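Teaching two arms to clear up after people
15 Jan 2019

Sena Nartey has spent most of the past year watching plastic bottles get picked up. She runs the two-arm manipulation work at Listidell, a small research group that builds and tests learning methods for household tasks. The group's latest report covers a method they call Clateck, and she agreed to talk through what it does and where it still falls short.

The task is easy to state. Bottles lie in a heap, a bin stands behind them, and the arms have to put the bottles in the bin. "People hear that and think of a factory," Nartey says. "In a factory the part comes to you the same way every time. A heap of bottles is never the same heap twice, and when you take one out the others roll."

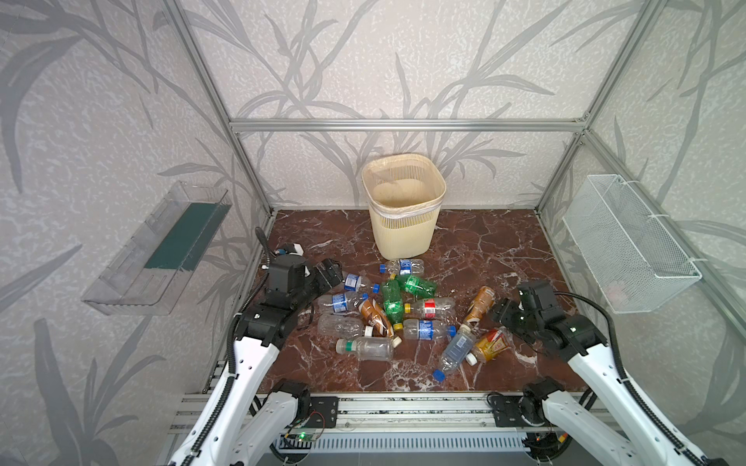
Photo: Listidell

The usual approach is to have a person guide the arms through the task many times and train a policy on the recordings. Listidell does that too. For this study the team recorded 218 demonstrations, with different heaps and different bottles. What Clateck adds is a step in between, where the system has to choose which arm takes the next bottle before either arm moves.

"Before, both arms would go for the same bottle," she says. "They'd meet over it and stop. A person doesn't do that with their hands, so it wasn't in the demonstrations, and the policy had no idea how to get out of it."

The choice is made again after every pick. It takes into account how far each gripper has to travel, which way the bottle is lying, and whether the other arm would be blocked on its way to the bin. Nartey says the last of these mattered more than she expected. Her first version left it out, and the arms spent a lot of time waiting for each other over the rim.

The group ran 50 trials with the new step and 50 without it. With Clateck, 2 trials ended in a deadlock between the arms. Without it, 18 did. She is careful about what that shows. "It's a result about deadlocks. We didn't get much better at grasping. If a bottle is crushed flat, we still miss it more than I'd like."

Grasping depends mostly on the close-up view from the wrist. The overhead picture is good enough to choose a bottle, but the last bit of the approach is done from the gripper's own camera, and there the background matters. The team tests on patterned floors and walls on purpose - Nartey says a plain white table made her early numbers look better than they should have. Clear plastic over a busy pattern is much harder to pick out. 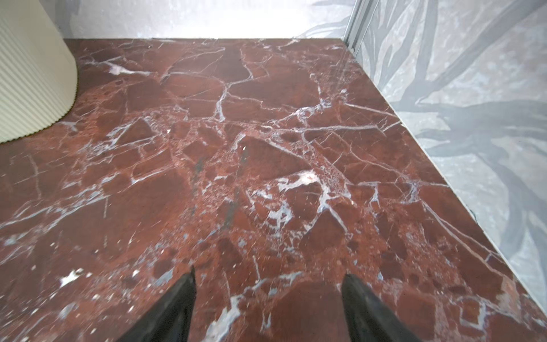

At Tetport, where a second group has been trying the method on its own arms, Gökçe reports that the arm choice carried over with little trouble but the wrist model had to be trained again from scratch, and asks whether a result that depends so much on the surface should be called general at all.

Nartey thinks the question is fair. "I wouldn't call it general. The choosing part is general, I think. The seeing part is tied to what you've shown it." She wants to know how many new surfaces it takes before the wrist model stops needing extra training, and the group has started recording on more of them.

The other open problem is knowing when to stop. The policy sometimes goes back and searches the floor after the last bottle is gone. For now a separate check looks at the whole floor from the fixed camera and ends the run. Nartey doesn't like it much. "It's a patch. The arms should be able to tell for themselves."

A longer set of trials is planned for July, with cans and cartons mixed in with the bottles.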